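## 4. Primera sesión con la faja lumbar Hivura

¡Ya tienes la faja ajustada a tu talla y la unidad de calor cargada! Queda lo más agradecido: ponerla a trabajar sobre esa zona lumbar que lleva semanas quejándose. Reserva un rato tranquilo, ropa cómoda y una superficie firme donde tumbarte (una esterilla sirve de maravilla, el colchón blando no tanto).

> **Precaución.** No uses la faja si llevas marcapasos, si estás embarazada o si tienes una fractura vertebral reciente. Ante un dolor que baje por la pierna con hormigueo, habla antes con tu fisioterapeuta.

### 4.1 Colocación

1. Túmbate boca arriba con las rodillas flexionadas y los pies apoyados.
2. Desliza la faja bajo la cintura hasta que la costura central coincida con la columna.
3. Cierra primero la banda ancha y después los dos tensores laterales, siempre a la vez.
4. Mete dos dedos entre la faja y el abdomen. Si no entran, afloja un punto.
5. Respira hondo tres veces y vuelve a comprobar el paso 4.

**Nota.** Los tensores admiten hasta el punto 6, pero empieza en el 2. Khoa Đoàn, que diseñó el cierre para Nonetti, recomienda quedarse ahí toda la primera semana, ¡y la diferencia ya se nota!

### 4.2 Programa de calor

1. Mantén pulsado el botón lateral hasta que el piloto quede fijo en verde.
2. Elige el nivel 1. La temperatura máxima en contacto con la tela es de 43 °C y solo se alcanza en el nivel 3.
3. Deja actuar el programa completo; la unidad se apaga sola.
4. Quédate tumbado un par de minutos más y levántate de lado, apoyando el codo.

> **Atención.** Nunca te duermas con el calor encendido ni lo apliques sobre piel irritada o con pomadas.

### 4.3 Cuidado de la funda

La funda Urnadier es lo único que se lava, y aguanta muchísimo: más de 1,000 ciclos en agua fría. Quita antes la unidad de calor, cierra los tensores y déjala secar extendida, lejos de radiadores. Para guardarla, dóblala a lo largo y evita que el extremo acabe hecho un rebujo, como el de la tela azul grisácea de la foto, arrugado y enrollado sobre sí mismo: los pliegues marcados se clavan luego en la espalda.

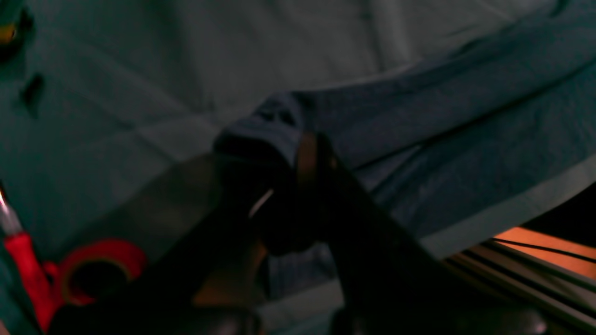
La funda de recambio lleva la referencia 453 y la correa larga, la 252. Pide la correa si tu contorno queda entre dos tallas, te dará mucho más margen en el paso 3. Para dudas de ajuste, Đức Đặng atiende el servicio técnico en el centro Châu; ten a mano el número de serie, impreso en la cara interior de la unidad de calor.

Continúa en la sección 5, *Estiramientos con la faja puesta*.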